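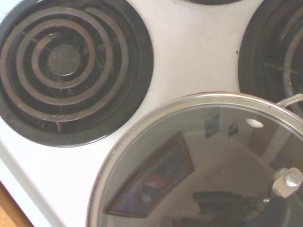
Ticket: Depth dropout and false grasp candidates on glass lids, wrist camera
Product: Drekach two-finger gripper, Stinow wrist camera, Rantala arm controller
Site: Hallton test kitchen
Opened: 11/08/2024
Status: Open, workaround in place
Priority: Medium

Summary

The grasp planner fails on clear glass pot lids when the lid is near the coil burners. The color stream is fine. The depth stream has a hole over most of the glass, and the planner fills the hole with whatever it can find. The usual result is a grasp pose below the lid surface or on the rim of a drip pan. Opaque lids on the same stove are not affected.

Setup

Camera is on the wrist bracket, looking down past the fingers. Stove is an electric model, white enamel top, coil burners with black drip pans. Burners are off for all runs. Test object is a round glass lid with a thin stainless rim and a cylindrical metal knob on a dark base. Arm starts from the standard stove pose, tilted toward the front of the stove.

Steps to reproduce

1. Place the lid in front of the right-hand burner, knob up.
2. Move the arm to the stove pose and wait for the image to settle.
3. Request a grasp with the object class set to "lid".
4. Check the candidate list before allowing motion.

Expected: top candidate on the knob, fingers closing across its sides.
Observed: top candidate on the glass or outside the lid. The knob is in the list but ranked low.

Log

Entry 1. Ran 26 trials with default settings. Knob was the top candidate in 2. All others rejected by hand before motion. No contact with the stove.

Entry 2. Suspected the segmenter. The glass reflects the room, including pictures on the wall and the ceiling light, and the mask breaks up along the edges of those reflections. One picture frame was returned as a separate object with its own pose. Raised the mask confidence threshold from default to 65 percent. The extra object went away. Knob ranking did not change.

Entry 3. Turned off the ceiling light and used a side lamp. The light's reflection went away. Depth hole unchanged in size. Lighting is a contributor to the mask problem and has no visible effect on the depth problem. Light back on for all later entries.

Entry 4. Compared depth modes on the Stinow. Short range mode gives clean depth on the enamel and usable depth on the coil. The drip pans are noisy in both modes. Glass returns nothing in short range mode and scattered points in long range mode, most of them well below the stove surface. Those points are where the bad poses come from. Staying on short range.

Entry 5. Swapped the Drekach fingertips from the wide flat pads to the narrow ones. Wide pads have to come down close to the glass to get a hold on the knob, and the collision check refuses the pose when it has no depth to check against. Narrow pads pass the check more often. Grip on the knob felt secure with either set when closed by hand command.

Entry 6. Suction tool tried in place of the fingers. It seals on flat glass but not near the knob, and the lid hangs unevenly when picked off center. It also needs a surface normal, so it depends on the same missing depth. Not pursued.

Entry 7. Changed the hole filling setting on the Rantala from "nearest" to "none". Candidates on the glass and below it are gone. The planner now returns either the knob or an empty list. An empty list is acceptable to us. A second request from a slightly different wrist angle usually gets the knob.

Entry 8. Timeout on the second request. The controller drops the job after 700 ms and the retry does not always finish in that time. Increased the limit in the local config. The setting goes back to default after a restart, even though the file on disk is correct. Logged here for now, may need its own ticket.

Workaround

Short range depth mode, hole filling off, mask threshold at 65 percent, narrow fingertips, one retry with a changed wrist angle. Reapply the timeout after every controller restart.

Open questions

Can the planner fit a circle to the steel rim in the color image and use that as the lid plane? The rim is easy to find even where the glass has no depth.

Does the wrist angle offset need to be set per lid, or will one value cover the set?

Is the timeout reset a known issue in the current Rantala release?

Files attached to ticket: candidate lists for entries 1, 4 and 7, depth recordings for both camera modes, controller config before and after restart.

Next action: repeat the entry 1 trials with the workaround settings and post the candidate lists to this ticket.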